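Reading group notes: eigenvalues, part 3

The summer reading group has now finished the chapter on eigenvalues and eigenvectors. Robel Seyoum led the session and worked through everything by hand before anyone opened a laptop.

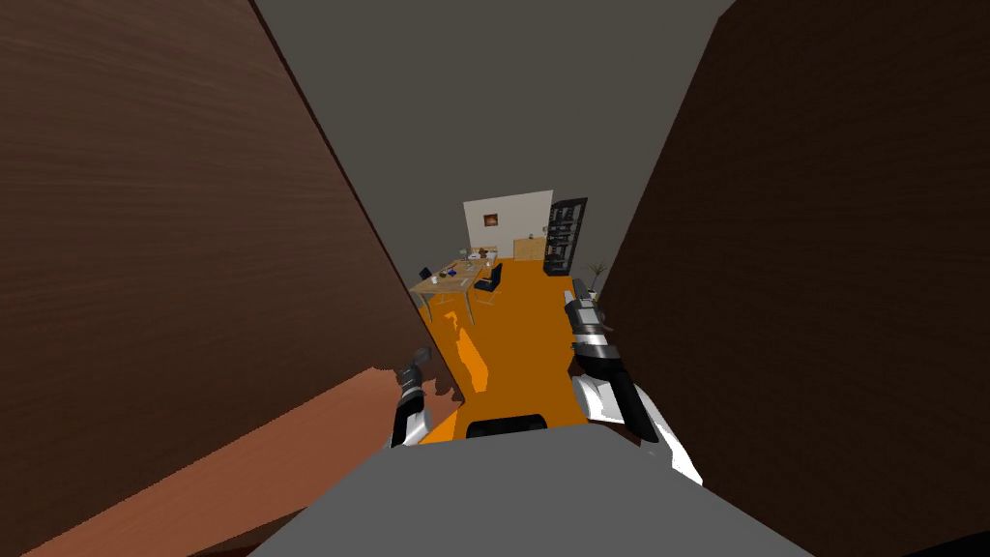
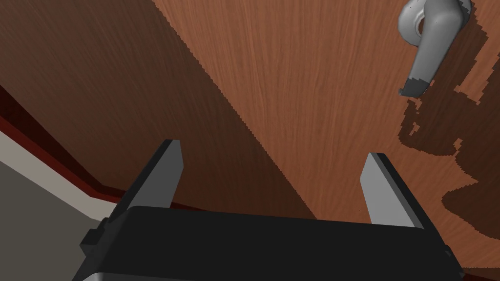 We began with a two-by-two matrix whose rows are 4, 1 and 2, 3. Subtracting lambda from the diagonal and setting the determinant to zero gives lambda squared minus 7 lambda plus 10, so the eigenvalues are 5 and 2. Robel pointed out the quick check: the eigenvalues should add up to the trace and multiply to the determinant. Here the trace is 7 and the determinant is 10, so both work.

For the eigenvalue 5, the eigenvector is (1, 1). For 2, it is (1, -2). Several people got the sign wrong on the second one. Multiply the matrix by your vector at the end and you will catch this.

We then used the two vectors to diagonalize the matrix and compute its powers. Once the matrix is written as P D P inverse, raising it to the sixth power only means raising 5 and 2 to the sixth power and multiplying back. The last part of the session covered a matrix that can't be diagonalized, with rows 3, 1 and 0, 3. It has 3 as a repeated eigenvalue but only one independent eigenvector. We will come back to this case when we reach Jordan form.

Problems for next time are on page 26 of the Moges notes. Do the first six and skip the one on complex eigenvalues. The group meets next on July 18, 2026, and the topic is symmetric matrices. Please read the section on orthogonal vectors beforehand. Solutions to the April problem set are still available from Robel.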